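The Ninety-Second Citizen

Wurside says its new system for public comment makes council meetings fairer. A lawsuit says it makes them quieter. The city's own numbers don't help the city much.

The sign-up window for public comment at the Wurside City Council opens at noon on the day before a meeting and closes when the slots are gone. You need an account. To get an account you need an email address, a phone that can receive a code, and a street address inside the city limits that the system recognizes. Then you pick your agenda item from a menu, type a summary of what you plan to say, and wait for a message that says you have been "placed."

If you are placed, you get ninety seconds. If you are not, you can submit a written statement, which goes into a folder that council members can open if they like.

Until last year, the procedure was a clipboard. It sat on a table outside the chamber in Fothergill Hall, and anybody who signed it before the gavel got three minutes at the microphone. People abused it, of course. One man read from a novel. A dispute over a shared driveway took up most of a spring. But the clipboard didn't ask what you intended to say, and it didn't care whether your apartment number matched the county's records.

Nima Kordestani has been trying to get the clipboard back, and in August she asked a federal judge to help. Her complaint says the new rules violate the First Amendment in two ways: by demanding a preview of each speaker's remarks, and by giving the clerk's office too much room to decide who speaks. The city says this is nonsense. It calls the rules a reasonable and neutral way to run a meeting, and it has asked for the case to be thrown out.

I went to Wurside expecting to find the lawsuit overblown. Cities are allowed to run their meetings. They can limit how long people speak, hold them to the agenda, and move on to the next name. Courts have said so many times, and a judge who has to choose between a council's clock and a resident's feelings will usually side with the clock. Plenty of people who get cut off at a podium believe their constitutional rights have been trampled, and most of them are mistaken.

I still think parts of the complaint are thin. But I left less impressed by the city than when I arrived.

Start with the reason for the change. The ordinance says meetings had become "unmanageable in length due to the volume of public comment." That phrase was repeated by three council members on the night it passed, and it appears again in the city's motion to dismiss. So I asked for the records. In the year before the change, the clipboard sheets show 235 people signing up to speak at regular meetings. In the first year of the new system, 153 people were placed.

The city presents this drop as evidence that the system works. It's hard to see why. A tool that was meant to keep order has cut the number of voices by a third and also cut in half the time each one gets. If the goal was shorter meetings, the minutes say that wasn't achieved either. Adjournment times barely moved. What filled the gap was presentations by staff and consultants, who are not held to ninety seconds or to anything else I could find.

Senyo Akpalu, the city attorney, disputes that reading. We met in his office on the second floor of Fothergill Hall, where he was polite, well prepared, and plainly tired of the subject.

"You're comparing a sheet of paper with names on it to people who really spoke," he said. "Folks signed that clipboard and went home. They signed it twice. We had somebody sign as Thomas Jefferson."

It's a fair point, so I checked it as well as I could against the meeting videos. Some people did sign and leave. Jefferson did sign, in what looks like purple ink. The videos for two months are missing, and the city couldn't tell me why. From what's left, I can say the old number is somewhat inflated. I can't say by how much, and neither can Akpalu, though his motion treats the matter as settled.

Then there is the summary box. The old rules never asked speakers to describe their remarks. The new ones do, and the field has a minimum length: 70 characters. Type less and the button stays gray. Akpalu says the box exists so that the clerk can send people to the right agenda item, and that no one has ever been denied a slot because of what they typed in it.

"It's a routing tool," he said. "It's the same as the receptionist asking what your visit is about."

But the receptionist doesn't usually hold the only key to the building. And the ordinance says a request may be declined if the summary is "not germane, repetitive, or otherwise unsuitable for the item selected." I asked Akpalu who decides what is unsuitable. The clerk's office, he said. I asked if there was a written standard. He said the standard was the word itself, applied with common sense.

That word is where Kordestani's case looks strongest. Courts generally put up with limits on where and when and how long. They get uneasy when an official can turn a speaker away in advance under a rule so loose that you can't tell a good reason from a bad one. The city's brief spends eleven pages on time limits and less than one on "unsuitable."

How often has it been used? The city says 40 requests were declined in the first year, and that all of them were duplicates or came from addresses outside Wurside. I asked to see them. What arrived was a spreadsheet with the summaries removed, for privacy reasons, and a column headed "Basis" in which every row said "Rule." It may all be as innocent as the city claims. A spreadsheet like that can't show it.

The software comes from a company called Seveo, which sells what its brochure calls civic participation infrastructure. The contract was not put out to bid. The city bought it through a cooperative purchasing arrangement, a perfectly legal shortcut that many local governments use for things like road salt. The recommendation came from Grarketti, a consulting firm that Wurside had hired to study meeting efficiency. Its report is glossy and mostly white space. It cites "peer jurisdictions" without naming one, and it uses the word "engagement" on nearly every page to mean, as far as I can work out, fewer people.

Grarketti did not answer my questions. Seveo sent a statement saying it doesn't set policy for its clients and that the summary field is optional.

Optional for whom? A city can turn it off. Wurside didn't. When I read that line to Akpalu he looked at the ceiling for a while and said he would have to check with the clerk. As of this writing he hasn't gotten back to me.
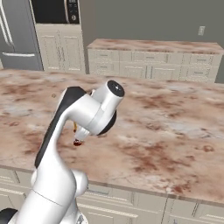 A white robotic arm bends over a marble-topped kitchen island in a computer rendering.

None of this makes Kordestani's lawsuit a sure thing, and some of her claims deserve the same suspicion as the city's. Her complaint says the new rules were adopted to silence opponents of the riverfront rezoning. She has no document that says so, and the timing is muddier than she makes it sound. The first draft of the ordinance was circulated months before the rezoning was public. When I put that to her, at her dining room table under a stack of printouts, she said insiders knew the rezoning was coming.

Maybe they did. Wanting it to be true doesn't get it past a judge.

She also says the system shuts out older residents and people without smartphones. I believe that, as a matter of plain observation. I met several people outside the chamber who had given up on getting an account. But free speech law isn't a general fairness law. A clumsy sign-up form that is equally clumsy for everyone, whatever their opinion, can be a bad idea and still be constitutional. Her lawyers have tucked this claim near the back of the complaint, so I suspect they know it.

Kordestani herself has been placed under the new system four times. The city makes a lot of this. Its brief all but asks how a woman who keeps getting the microphone can say she has been denied it. Her answer is that she now writes her summaries to be boring.

"I put 'comments regarding item six and its effect on residents of the surrounding area,'" she said. "I've got it saved. I paste it in. I'm not going to write down that I think the deal stinks and then see if they let me in."

A good lawyer would call that a chilling effect. A good lawyer on the other side would call it a resident using a form without any trouble at all. The judge has both versions in front of her and has not said when she'll rule.

What bothers me more is how little it would take to fix this. The council could strike "unsuitable" from the ordinance in a single vote. It could make the summary box optional, since its own vendor says that it is. It could set the clipboard back on the table for anyone who shows up without an account. I asked all seven members if they would support any of those changes. Two said they couldn't discuss pending litigation. One said she was open to looking at it. The others didn't reply.

The city has meanwhile hired outside counsel to defend the rule at an hourly rate it declined to give me, and I've filed a records request for the invoices. The form asked for a short description of why I wanted them.

I went to one more meeting before leaving town. Six people were placed that night. The first was a man in a work jacket who had come about storm drains, and he was partway into the part about his basement when the timer on the wall turned red and the microphone went off. He kept talking anyway. From the third row I could hear most of it.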